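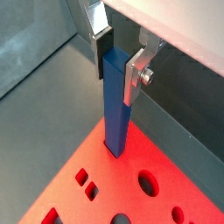
The gripper at the Allholm cell with the blue bar in a square slot of the shape board.

Harklow has changed the way it checks the gripper on its Allholm handling cell, replacing a yearly service visit with a short routine run by its own technicians. The new procedure took effect on October 6, 2024.

The routine covers the finger bolts, the finger pads and the alignment of the wrist. Bolts are tightened to the value on the service sheet and marked with paint pen. The arm then places a square-section bar into a red shape board in the bin, and the controller logs the sideways force during each insertion. A full check consists of 52 insertions and takes 86 minutes, including the bolt work. 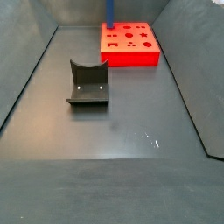

If the force rises over nine insertions in a row, the run stops and the finger offsets are measured again. Technician Maribeth Malabanan, who wrote the procedure, said most faults on the cell had come from small shifts at the finger mounts - the arm itself has needed no correction since May.

"A worn pad shows up as a slow drift. A slack bolt shows up as a jump," she said. "The log separates the two before anyone picks up a hex key."

The cell runs on a Nomus controller, and spare pads are supplied by Fahmy. Pads are now changed after 1074 cycles or when the edge is visibly worn. The same sheet will be used on Harklow's second cell once its wrist cable has been replaced.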